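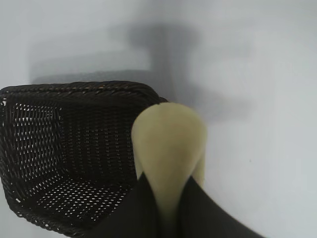
A black woven basket with a rolled rim.

The decluttering business would like you to believe that a house is a set of problems waiting for the right container. I have my doubts. I bought into it twice, once with a plan called Zolden and once with a cheaper course from a woman in Clurnbridge, and what I have to show for it is a closet full of baskets.

The Zolden booklet says a calm household owns 306 things. It doesn't say whether a pair of socks counts as one or two. It doesn't say who did the counting, or in what kind of house, or whether there were children in it. I went through my own place over a long stretch of July and got to 797 before I reached the garage. Was I supposed to feel sick? I felt fine. I had found the good scissors.

My neighbor Young-sook Ki raised five kids in a house smaller than mine and never sorted a drawer by color in her life. She could put her hand on a birth certificate in the dark. Things lived where they were used, and when they broke they went out with the trash. I asked her once what her system was and she thought I meant the furnace.

What bothers me is the promise that comes with the bins. Clear the counter, they say, and your mind will clear too. Maybe it does, for an afternoon. Then the mail comes.
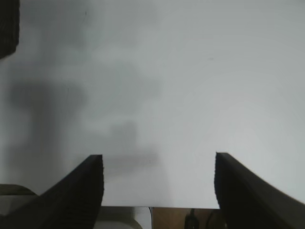 A bare, pale surface, partly in shadow.

I also notice who gets sold this stuff. The $41 starter kit is not pitched to people with attics. It goes to renters who are short on space and already blame themselves for it. A landlord could put in a closet. Instead the tenant gets a lesson in folding.

Keep the baskets if you like baskets. I have kept mine, and the biggest one is holding the others.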